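## 3. Fitting and cleaning the Kekon work top

Do section 2 first. Legs tight, floor plates down. Two people for the lift, no exceptions.

1. Lay the top face down on a blanket. Check the blanket for screws and grit before, not after.
2. Peel off the backing strip. Leave the corner pads on.
3. Start all the bolts by hand. Only then use the wrench, opposite corners in turn.
4. Turn it over, lift it on, slide back untill it meets the rear stop.
5. Level side to side, then front to back. Check again once the load is on.
6. Load limit is 200 kg, evenly spread. Clamped gear counts toward that.

**CAUTION:** Don't drag anything with bare metal feet across the surface. Matte finish marks easy and Ceralent doesn't replace tops for scratches.

### First clean

1. Brush off dust with a soft brush. Dry.
2. Mix 2 capfuls of mild dish soap in a bucket of lukewarm water.
3. Wipe in one direction, wring the cloth out often.
4. Wipe again, clean water only. Dry with a second cloth.
5. Look along the surface at a low angle with a lamp on. Specks and short streaks show up best that way, shadows can hide them so move the lamp.

Streak still there? Try a white eraser. Then a 2000 grit pad, very light, no circles. Stop if the spot begins to shine, you're polishing it and it wont go back to matte.

**Note:** No wax, no oil, no furniture spray. Leaves a film and small parts slide around on it.

**Note:** Small blocks and parts can stay out on the top between jobs. Lift them to wipe underneath, don't push them along with the cloth. 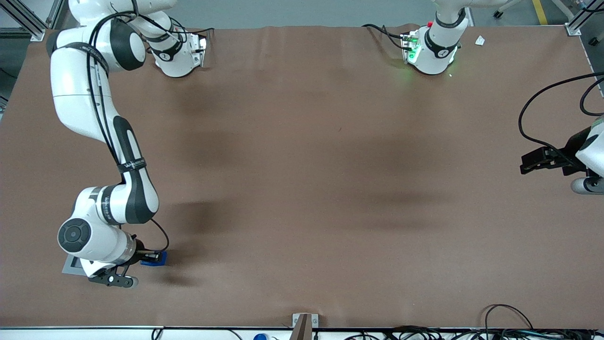
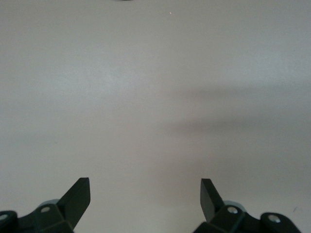
*Fig. 3. Smooth matte surfaces. First view: wide, small blue piece on the table. Second view: close.*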